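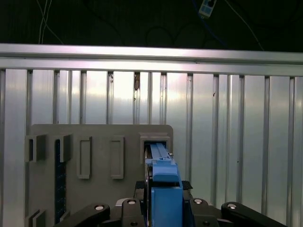 **Slide 1 – hello (keep it short!)**

Hi everyone, we're the Brasoner robotics club, and tonight is about our insertion project, Tridum. Say where we meet: the Abou Zeid building, second floor, after school until 6. New people are welcome all year.

**Slide 2 – the task**

- The arm holds a part and has to push it into a slot on an upright board.
- Sounds easy. Ask the room who has missed a USB port on the first try – wait for hands.
- Mention that we began in May with the board lying flat, then stood it up. Way harder, and way more fun!

**Slide 3 – how we split up**

4 teams: gripping, vision, motion and testing. Everyone swaps after 3 weeks, so the vision people have to live with their own code when they get to testing (pause, they will groan).

**Slide 4 – what went wrong**

Tell the glare story. Shiny metal behind the board, bright reflections, and our edge finder kept picking the wall over the slot. We lost up to 20 practice runs in one evening before a ninth grader tried turning a lamp. I love this story, don't rush it.

Then wrist angle: a few degrees of tilt and the part jams. Show it with my hands if the clip won't play.

**Slide 5 – next**

- slower final push
- feeling for contact before pushing
- a fresh board layout for the Mornine meet

Questions. If someone asks about cost, send them to the table by the door – the parts list is there.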